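Print this page | E-mail this page

Kitchen Tips: Sink Jobs, and Is the Barus Kit Worth It?

July 11, 2021

Several of you wrote in asking about the Barus planner, the software kit that lets you lay out your kitchen on the computer and try a robot arm on it before you spend real money on the arm. I've had it since February. Quick notes below, plus the usual sink tips, because testing the thing made me rethink how I set up my own sink.

What you get. A download, a license code, a short manual (skip chapter one). $68 for a year. There is a monthly plan too but it adds up fast. Room pieces are included: sink, table, cabinet, a few small things to pick up. The arm is a Franka model. You do not need to own one to use the program, which is the whole point for me.

Install took 47 minutes on my old laptop. Slow. Plug it in first, the battery won't make it.

Tip 1. Clear the sink before you start anything. Goes for you and for the robot. Dishes in a heap are a nightmare to plan around. Start with a couple of things, get those right, then add more.

Tip 2. Dark stuff in a white sink is easy to find. White stuff in a white sink, not so much. I lose egg cups this way all the time. When you set up a practice job put in one thing that matches the basin and see how the program copes.

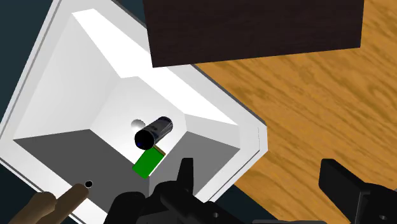 Tip 3. Sponge out of the bottom of the sink when your done. A sponge left sitting down there stays soggy and smells by morning. Stand it on edge or clip it up. In Barus I set "sponge to table" as my first job and it's a good one to learn on. Flat thing, easy shape. Round things roll so leave those for later.

Tip 4. Rinse cans before they go in the recycling, but don't leave them lying in the basin. They leave rust rings. If you have a ring already: baking soda paste, ten minutes, wipe, rinse. Lemon juice for the stubborn ones. No steel wool on enamel, ever.

Tip 5. Measure your faucet. Height, reach, how far the handle swings. Write it down and tape it inside the cabinet door. You'll want it for buying a dish rack, a filter, a bigger stock pot, anything. The planner asks for it too, and if you guess the handle will be in the wrong spot and you'll be redoing the job from scratch. I guessed. Redid it.

Tip 6. Lever handles beat knobs. Wet hands, soapy hands, sore hands, a lever works with all of them, and a gripper has an easier shape to get hold of too. Move it slow. Slamming a lever shut wears out the cartridge and bangs the pipes.
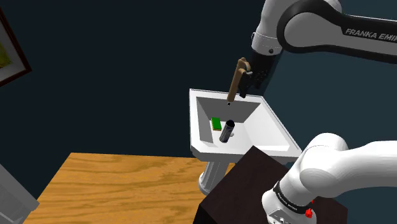

Tip 7. Leave space around the sink. I had a rolling cart jammed up next to mine for years and kept hitting it with my elbow. An arm has an elbow as well and it needs more room than you'd think. Use the side view in the planner and swing the arm all the way round before you settle on where the base goes. Then look again from the top.

Tip 8. Save your layouts under a new name each time. The program saves over the old one without asking. Lost a whole evening to this. I use the room name and a number, boring but it works.

What I liked. The close-up views. You can switch from the whole room to right down by the gripper, so you see if the fingers will clear the rim. Shadows are decent. Pieces stay where you put them. Help desk answered in 2 days, polite, fixed my license problem.

What I didn't. Not enough faucets to pick from. No towels or cloth of any kind, and half of what's in my real sink is a dishrag. Menus are tiny on a small screen. And the water is not modeled, so turning on the tap is handle practice and that's all.

What about the others? Bellier does a similar planner, prettier, but it's $632 and aimed at shops and schools. Nice manual though. Vallejo has a free one that I could not get to open. If anybody has it running on an older machine write and tell me how.

Who should buy it. If you are thinking seriously about an arm for a home workshop or a test kitchen, yes, get the year plan and play with it before you buy hardware. If you just want a cleaner sink, save the $68 and buy a good brush and a sponge clip.

Reader tip from Hidthorpe: put a folded dish towel under the rack to catch drips, change it every night. Does work. Hang it over the oven rail to dry, oven off.

Next time: drawer liners, and getting burned sugar of a pan without ruining it.

Print this page | E-mail this page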